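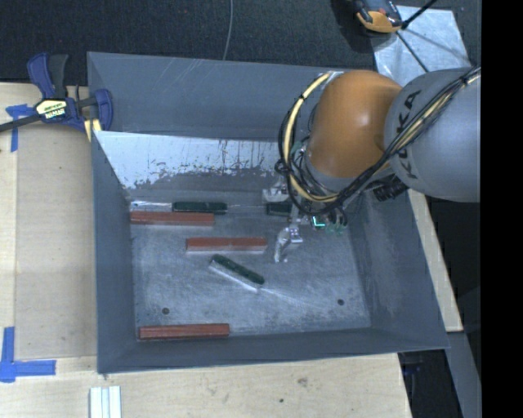

October 23, 2024

The Barros are going to sign a pitcher this winter, and we'll be told he is the piece that was missing. I've heard this before. We heard it in May, when the club traded two good infield prospects for a starter with a sore elbow and a nice smile.

My trouble is with the math. The team lost 30 games by one run. Fans in Teluteo call that bad luck. I'd call it a bullpen that couldn't throw strikes and a manager who left his starters in one batter too long, night after night. A new ace pitches every fifth day. Who gets the eighth inning on the other four?

Then there's the money. The front office says the new Doteck sleeve deal pays for everything, yet the upper deck seats went up again. I sat up there for the last home game with maybe a third of the section filled. The announced crowd was 3,000, and I'd like to know who they were counting.

Maybe the kid they called up from Privelum can close. He struck out 40 down there and walked hardly anyone. Give him the ninth in spring and see. It would cost them the league minimum.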